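The Piano Tuner of Prevdale

The workshop is on the ground floor of an old feed store in Prevdale, two doors down from the post office. The owner has tuned and repaired pianos there for most of her working life. She agreed to talk on the condition that her name be left out, because she already has more calls than she can return and does not want any more. We met in the afternoon of September 15, 2025, between two appointments.

She came to the trade by accident. Her high school had an upright in the choir room with a sticking key, and the choir teacher handed her a screwdriver. "I got the front off and I couldn't put it back on," she says. "The man who came to fix it let me watch. He came back in the spring and I watched again." She worked for him during summers, carrying the tool case and vacuuming out the bottoms of pianos. In those years she found a wedding ring, a set of false teeth and a great many pencils.

After school she took a job with Dorkley, a piano dealer that had a showroom and a large repair floor in the next county. Dorkley sold rebuilt uprights to churches and schools and kept a crew of technicians on hourly pay. She stayed until the repair floor closed.

"You learned one thing at a time there," she says. "I did nothing but hammers for a year. Then I did dampers. Nobody let me tune a customer's piano until I could tune the same old wreck in the back room every morning and have it pass." The foreman would check her work by playing octaves with his eyes closed. If he heard something he disliked, he said the name of the note and walked off.

She still tunes by ear, starting from a single fork. She owns an electronic tuning device and uses it in noisy rooms, or when two pianos have to match for a concert. She does not have a strong opinion about which method is better. "People want me to say the machine is cheating. It's fine. It gets you to the same place if you know what you're doing, and if you don't, it won't help you much."

A standard piano has more than two hundred strings, and most notes in the upper part of the keyboard have three strings each. All three have to agree with one another before the note can be set against its neighbors. She mutes the outside strings with a strip of felt, tunes the middle ones, then pulls the felt out a loop at a time and brings in the rest. A piano that has been kept up takes her a little over an hour. One that has been left alone for ten years may need two or three visits, with time between them for the strings to settle.

The hardest part to learn was the hand on the lever. The pin has to turn inside the wooden block and then stay where it is put. "You can get the note right and leave the pin twisted, and it'll be out again by supper," she says. "You have to feel it move down in the wood. I could not feel it at all for the first six months. I thought the foreman was making it up."

Weather makes most of her work. The soundboard takes on moisture in the summer and swells, which pushes the pitch up. When the furnaces go on in October the air dries out and the pitch falls. Her phone starts ringing that month and does not let up until the holidays. She tells customers to wait two weeks after the heat comes on before they book, and most of them call on the first cold morning anyway.

She charges $300 for a first visit to a neglected piano, with small repairs included, and less for a regular customer. She will not quote a price for a full rebuild over the phone. Last year a family brought her a grandmother's upright and asked for everything to be done. She wrote up an estimate, then told them the piano would not be worth half of it when she was finished. They went ahead. "That's their business," she says. "They weren't buying a piano. They wanted that one."

There are other times when she talks people out of it. Old uprights are given away every week in the local listings, and many have cracked pin blocks or moth damage that the owners know nothing about. The movers cost money, and so does the trip to the dump. She will look at a free piano before it is moved if it is on her route, and she says she turns down more of them than she approves.

Her advice to buyers is short. Play every key, including the ones at the ends. Press each pedal and listen for knocking. Open the lid and look for rust on the strings. Ask when it was last tuned and who did it. If the seller says it was tuned last month and it sounds terrible, something is wrong with either the piano or the seller.

Parts have become harder to get. For years she ordered hammers and felt from Flavetti, a supply house that printed a thick catalog and answered its own phones. The catalog is gone and the stock is smaller. She buys strings from Byun now, which winds bass strings to a paper pattern she takes from the old ones and mails in. A set takes several weeks. She keeps a drawer of odd center pins and flange screws saved from pianos that were broken up, and she goes into it nearly every day.

She also makes some of her own tools, mostly small ones: a bent wire for reaching a fallen spring, a wooden block for spacing hammers, a key-leveling gauge cut from scrap. She has never seen much reason to buy a thing she can make in an evening. The bench work suits her more than it used to. It is quiet, the light can be moved, and the work is at the right height, which cannot be said for the bottom of an upright in somebody's den. 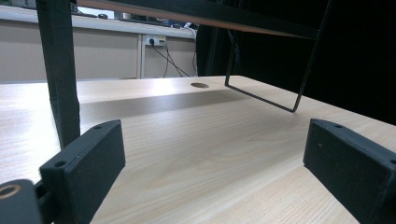

Her knees are the reason she has begun turning down calls from farther out. She used to drive 40 miles for a single tuning and think nothing of it. Now she tries to keep to the town and the two nearest villages, with an exception for a church that has been on her list since the beginning. The church piano is a big plain upright that sits against an outside wall, where she has asked them not to keep it. They move it for her visit and then move it back.

I asked whether anyone would take over when she stops. She has had two apprentices. One left for nursing school and the other moved away and tunes in a city, where the work is steadier and the pianos are better. A third person has been coming by on free afternoons to practice on the shop upright. "She's got the ear already," she says. "Plenty of people do. What I can't tell yet is whether she likes being alone in other people's living rooms."

That part of the job gets little attention, in her view. A tuner is in the house for an hour or more, making the same noise over and over, while the family tries to stay out of the way. Some people leave her a key and go to work. Some sit in the next room and want to talk between notes. Dogs usually leave. Cats stay, and one regular customer's cat gets inside the case if the bottom board is off, so that board now gets leaned across the opening whenever she turns her back.

She does not play much herself. She knows the first page of a number of pieces, which she uses to test a piano when she is done, and she has never learned the second page of most of them. Customers sometimes ask her to keep going.

The piano in her own house was last tuned a year and a half ago. She said she would get to it after the fall rush, and then she looked at the clock and began putting her mutes back in the case. Her next appointment was an upright in the school cafeteria, and she wanted to be finished before they set up the tables.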